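Last updated: March

4 Folding on the padded surface

This section covers garments with a brushed or fuzzy inner face. For shirts and other thin items, see section 3. The Kirnura surface must be assembled and leveled as described in section 2 before you start.

4.1 Preparing the surface

1. Clear the table. The usable area must be at least 1000 mm long on the side you will work from.
2. Lay the white textured cloth over the table with the raised pattern facing up. The pattern keeps heavier fabric from sliding while it is being folded.
3. Smooth the cloth from the center outward. The raised strokes and ridges are part of the weave and do not need to be pressed flat.
4. Place the lamp at the far left corner and switch it on. Low light from one side makes creases easier to find.

Note: Do not aim the lamp straight down. Ripples in brown and other dark fabric are hard to see under overhead light.

CAUTION: The lamp head gets hot during use. Keep it at least 140 mm from the cloth and from any garment.

4.2 Laying out the garment

1. Place the garment with the smooth face up and the fuzzy face against the cloth.
2. Find the stitched hem and turn it toward the far side of the table. The hem may lie at a slight angle at this stage.
3. Flatten the largest panel first. Shallow ripples are acceptable and will come out in 4.3.
4. Leave thick or doubled parts on the right until the main panel is flat.

Folded parts often roll at the edge and show the fuzzy underside. Open these before making the first fold - a rolled edge left inside the stack produces a ridge that cannot be smoothed from above.
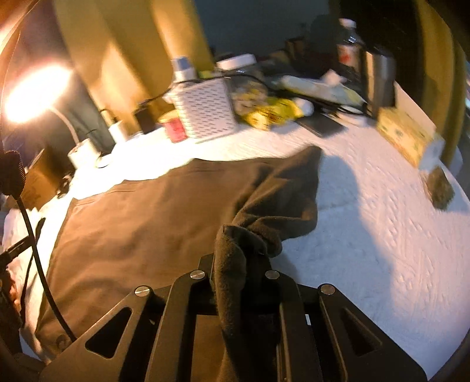

Figure 4-1. Brown garment on the textured cloth, thick folded section not yet opened.

To open a folded section:

1. Take hold of the narrow, bunched length nearest you. Grip the fabric only, not the cloth under it.
2. Lift until the bunched part is clear of the surface, then draw it slowly toward you.
3. Lower it and release. Repeat from the pointed corner if diagonal creases remain.
4. Check the underside by touch for a second layer.

CAUTION: Do not pull on a stitched edge. Brushed fabric stretches along the seam and may not return to size.

4.3 First fold

1. Smooth the panel from left to right with a flat hand.
2. Bring the left edge over to the center line. Allow a gap of 2 mm for thick fabric.
3. Bring the right edge over to meet it.
4. Fold the lower half up to the hem.

If the stack springs open, the garment is too thick for a half fold. Use the three-part fold in section 5.

Replacement cloths are listed in the parts table under item 1047. Olell cloths can also be used, but they have a flatter weave - slide resistance is lower and the garment may need to be held at the hem.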